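29/04/2023, ticket 489, laser Doppler flow probe, Bandent rig, mouse stroke room

**Problem:** perfusion trace flatlines mid-surgery. Baseline OK at 310 units, then straight to zero before the clip even goes on. Not a real occlusion, animal was fine, pinked up normally.

**Tried so far**

- new probe tip: same
- swapped fiber with the Gamel rig: same, so not the fiber
- cleaned skull window, fresh gel, no change
- sampling dropped from 500 to 74 Hz: flatline comes later but still comes
- restarted Caputo logger twice. Second time it lost the first ten minutes of the file, careful!!

**Update, after lunch.** Logger buffer looks full every time it dies. Old build writes to the Lillby share, not local disk. Pointed it at local, ran a dummy recording on the static block.

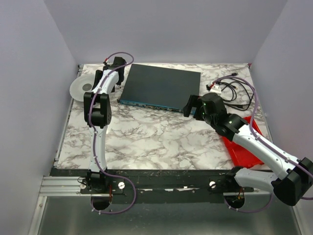
Dummy run held the whole way through, no dropouts. Will try with a live animal tomorow, sham first, no clot injection until the trace is stable for a full session.

**Still open:** October recordings on the share may have the same gap, someone needs to check the zero stretches before they go in the infarct analysis. Dont delete raw files.

Status: pending, leave open.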